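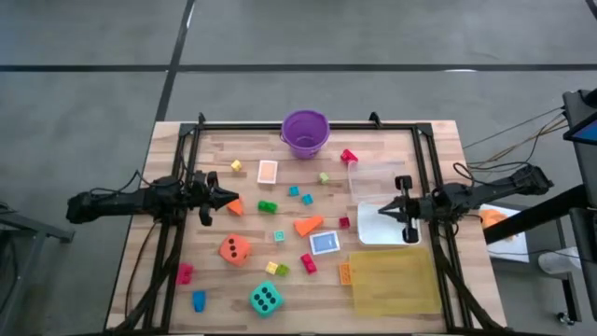
Wednesday, table two, with the bucket up the back and everything else all over the shop.

Long one today. I got in just before eight thinking I'd have the arms warmed up and be recording by half past, and of course Kitby wanted an update the second I opened it. Twenty minutes of watching a grey bar! I made a tea, drank it, made another one. Once it was going it behaved itself, I'll give it that, and it didn't drop a single episode before lunch (last week it ate four in a row and I nearly threw my thermos at it).

So the tally. We were on 2,729 keepers when I sat down and I added 236 more, out of 286 attempts. The other 50 I binned myself, mostly fumbles with the little cubes. The big foam dice are easy as, you just squash them a bit and they come along. The cubes, though, you come in a few millimetres off and they skate away from you and you're chasing them across the timber like an idiot. Barry Sowerby reckons I should keep some of the chases in, so the model sees what getting it back looks like. I reckon he's half right. I've been tagging them as recoveries in a separate folder and he can argue with Norora about whether they go in the training mix.

My wrists are a bit sore tonight. It's the wedges that do it – you have to roll your hand right over to get the fingers square on the flat sides, and I'd been doing it badly all morning without noticing. Better after I dropped the chair a notch.

Barry also wants the layouts messier. His complaint about the Fairclough set is that everything in it sits nice and square with a big gap around each piece, so the policy falls over the moment two bricks touch. Fair enough. I spent the arvo on stacks and leaners and things tipped on their sides, with the trays and tubs shoved in closer than I'd like.

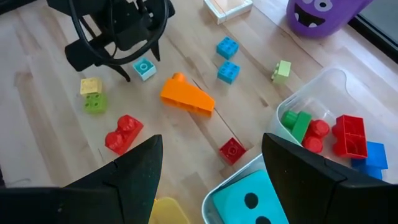 I do find I drive better off the wrist view when it's crowded like that. From up top you think you've got heaps of room, then you go down and there's a finger parked right beside something you didn't mean to touch. I've started doing the last bit of every reach off the wrist camera only, and my times went up a little but the fumbles dropped, so I'm sticking with it.

Argued with myself over the labels again too. Is a brick with a slope on it a brick or a wedge? The Asex sheet says wedge, my first month of notes says brick, and I am not going back through my first month of notes. Wedge from now on.

Tomorrow: swap the task prompts over, ask Barry about a second hard drive, bring the good cushion from home. Leftover curry for tea and then bed, I think. Still seeing coloured cubes when I shut my eyes.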